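Updated 9/17/25

## Oiling a pale wooden desk

Oil the desk twice in the first year, then every November. You need raw linseed or a clear hardwax oil, three lint-free cloths, 400 grit paper and a pair of gloves.

1. Clear the desk and wipe it with a damp cloth and a drop of washing-up liquid. Leave it overnight.
2. Sand lightly, always along the grain. Stop when the surface feels even under your palm. Vacuum, then wipe again.
3. Pour a small pool of oil in the middle and spread it thinly. Work towards the edges.
4. Wait 8 minutes and wipe off everything that will come off. Any oil left standing goes sticky.
5. Leave for a day with a window open, then repeat.

Lay used cloths flat outdoors to dry before binning them. Bunched-up oily cloths can catch fire.

Veneer takes the same oil, but go over it once by hand with the paper and no more. If you're unsure what you have, look at the end of the board: grain that carries on over the edge usually means solid wood.

Check for missed patches with the light coming from one side. 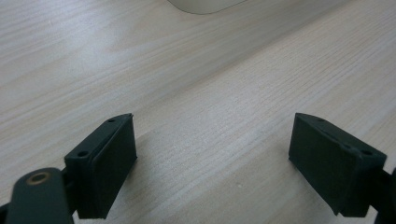
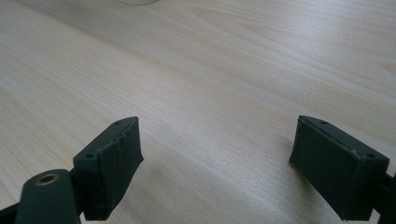

Pale wood, grain running on the diagonal in both.

Celeste Sepúlveda wrote in to say that raw linseed turned her ash desk yellow within a year, and that she would use the hardwax on anything light.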